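Participants Wanted: Returning to Exercise After a Cardiac Event
Wetcombe Heart and Movement Study

Studum is looking for adults who have had a heart attack, stent or bypass surgery and want to take part in a supervised walking and light strength program. The study runs for 11 weeks, starting in October, at the Skolik Rehabilitation Center in Wetcombe.

You may be able to join if you:
- are 30 or older
- have been cleared for moderate exercise by your own doctor
- can walk for ten minutes without stopping
- can come to the center twice a week

People with a pacemaker can apply but will need an extra screening visit.

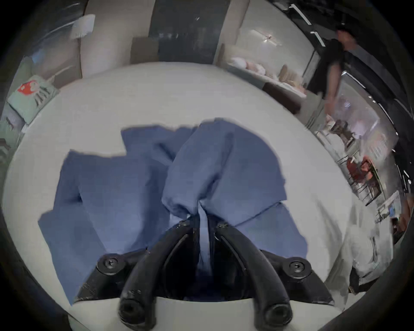

What is involved

There are two group sessions a week, each lasting an hour. You will wear a chest strap heart monitor during sessions and keep a short log of sleep and activity at home. We do a walking test at the first visit and again at the last one. A nurse trained in CPR is present at every session.

Participants receive $400 - half at the midpoint and half after the final visit. Parking is free in Lot C.

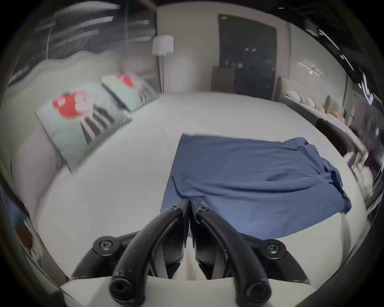

If you miss more than three sessions you may be asked to leave the study, but you will still be paid for the part you finished. You can withdraw at any time, and your regular care will not be affected.

How to apply

Call the study line at extension 351 or ask for a form at the center's front desk. Screening is done by Carolina Carrilho. Questions about the exercise sessions can go to Tincuța Pană. Forms are due by 14th September.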